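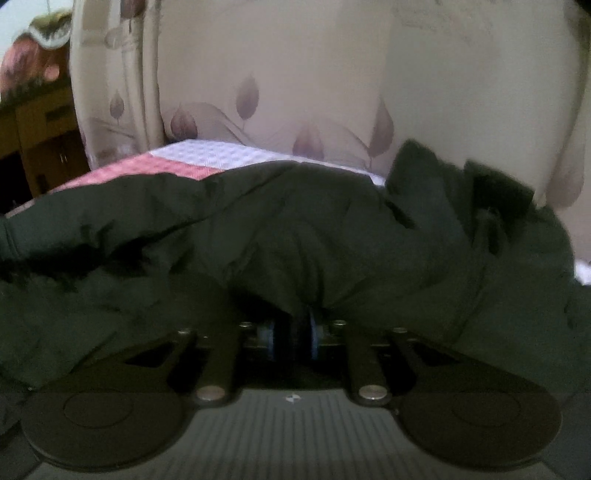 Two small gears, side by side

The Piano in Flatamville

My aunt left me her piano, and the piano was 336 miles away, in Flatamville, in a house that had already been sold to somebody else. I can't play. I want that on the record. I took lessons for one winter when I was eight and I still only know the left hand of one song.

But I drove out there! I rented a van from Vatance, the biggest one they had, and it smelled like wet dog the whole way and the radio got one station, which was farm prices and then hymns and then farm prices again. By the state line I had opinions about soybeans.

The new owners were a couple younger than me with a baby in a sling. They were so nice it made me nervous. They gave me coffee in my aunt's mug (they didn't know it was my aunt's mug) and the three of us stood in the front room, four with the baby, looking at the thing.

It was bigger than I remembered. Everything else you go back to gets smaller, the stairs, the yard, the scary tree. The piano had grown.

"We could give you 200 for it," the husband said. "If you didn't want to move it."

I said I'd come all this way. He said sure, of course, and then went and got his neighbor, and the neighbor got his brother-in-law, and they all walked around it with their hands on their hips. The brother-in-law had moved one before, up north, in November, on ice, and he told us the entire story. It didn't end well for the piano or for his foot.

So I sat down on the bench, mostly to get out of the way, and the lid of the bench wobbled, and I remembered that it opened.

Sheet music, a church program, a menu from Kiani, the lunch place she used to take me to for grilled cheese. And under that a spiral notebook from Zemach, the hardware store, the kind they gave away free at the register. She'd written in it every time I visited. Just a line or two. "Practiced four minutes, then hid." "Says the low keys sound like bears." "Asked if she can have it someday. Told her yes."

I did not remember asking.

I read that page a few times with five grown-ups and a baby being very quiet around me, well, the baby was chewing on something. Then I put my left hand down and played my half of the song. It was badly out of tune. The baby stopped chewing and stared at the low keys like there were bears in there.

I wouldn't take the 200. I took the notebook and the menu, and I made them promise not to put plants on the lid. The wife tried to give me a sandwich, and then she wrapped up the mug in a dish towel and gave me that too, so I guess I'd been looking at it.

I drove home in a great big empty van. Soybeans were up.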